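Bornero Tableware Group
Minutes, product review, September
Start 9:30

1. Previous minutes
Accepted with one correction: the carton supplier is Plostolov, not Bang.

2. Bowl set, colors and sizes
The current set stays at five bowls, each in its own color. The group went over the size steps. Red remains the largest and the magenta-pink the smallest, with orange as a medium size. Stacking order for packing will follow size and will ignore color. The order card for the packing bench is to be rewritten to match, as the old card still lists the bowls by color name only.

Sample stock in the store room stands at 489 pieces. Of these, 200 are reserved for the Susau order and may not be used for testing.

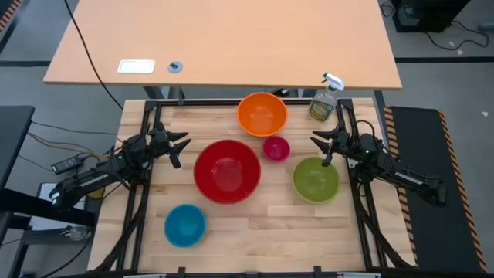

Larasati Purba asked that the size step between red and orange be checked against the drawing before any cartons are ordered, and said the orange bowl should be measured at the rim and at the foot, with both readings entered on the sheet. She would accept the pink bowl as drawn. Agreed.

Green: no change to size. Two shades were compared by Bang and the darker one was dropped. The supplier's color code is still missing from the parts list.

3. Packing
Paper sheets between bowls are kept. The foam sleeve was discussed again and left out on cost. Plostolov can deliver 100 trial cartons and needs the final stack height first. Carton print is one color, on 2 sides. Barcode position to be confirmed by Susau.

4. Actions
Rim and foot readings, orange and red: L. Purba
Rewrite order card: packing bench
Color code for green: purchasing, from Bang
Stack height to Plostolov: after readings are in

5. Other business
Shelf labels in the store room are out of date. Carried over to the next meeting.

Closed 10:40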